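Subject: Re: [kitting-floor] Setup arm on the tray line, questions from second shift
Date: 2019-11-25
To: Kunia site list; Surnetti site list

Colleagues,

Thank you to the second shift for sending a joint message. It is quoted in part below, and the site office's reply follows.

> We understand that the arm will take over placing pieces on the display tables for the play kitchen sets. We would like to know three things before it goes on the regular schedule. Does anyone lose hours? Who is responsible when a table is laid out wrong? And will we still be judged on tables per shift when half of the shift goes to watching a machine?
>
> We would also ask that the written procedure be changed before the start date. The last time new equipment came in at Surnetti, the procedure came 11 weeks after it.

The present state of the work at the Kunia tables is as follows. 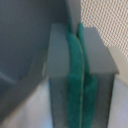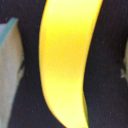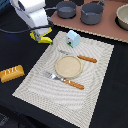
The question of hours can be answered first. No position at Kunia or Surnetti will be removed on account of the arm, and no one's scheduled hours will be reduced before the review in March. What will change is the content of the shift. Picking up and setting down single pieces, such as the yellow toy banana held over the table in the last picture, will pass to the arm in stages. Preparing the table, checking the finished layout and deciding whether it is fit to be photographed for the catalog will stay with staff. We recognize that this is a different kind of work. It involves more standing and looking, and several of you have told us that it is more tiring than it sounds. The rotation will therefore be set so that no one is assigned to the arm for two consecutive blocks.

On responsibility, the site office's position is that an error in placement by the arm is an equipment error and will be recorded as such. It will not be entered against the person assigned to the table. The person assigned is expected to stop the arm when something is clearly wrong, and will not be asked to justify a stop. Please use the paper stop sheet until Vasik has delivered the new entry screen.

On output, the figure of 388 tables per period was agreed for manual work only. It does not apply to any table where the arm is in use. For those tables there will be no target until the first 200 have been completed and reviewed with both shifts. The manual figure remains in place for everyone else – we know that second shift had asked for it to be lowered to 300, and that request is being handled separately.

The comment about the procedure is accepted. A draft from Koutsoukos, our integrator, is now with the site office. It still describes the layout card in the old order, with cutlery last, and this will be corrected before it is sent out. The arm will not go on the regular schedule at either site until the corrected version has been posted on the floor and each shift has had paid time to read it.

Comments on the draft rotation may be sent to this list or handed in on paper at the site office. Comments handed in on paper will be copied to the list without names unless the writer asks otherwise.

Site Office, Kunia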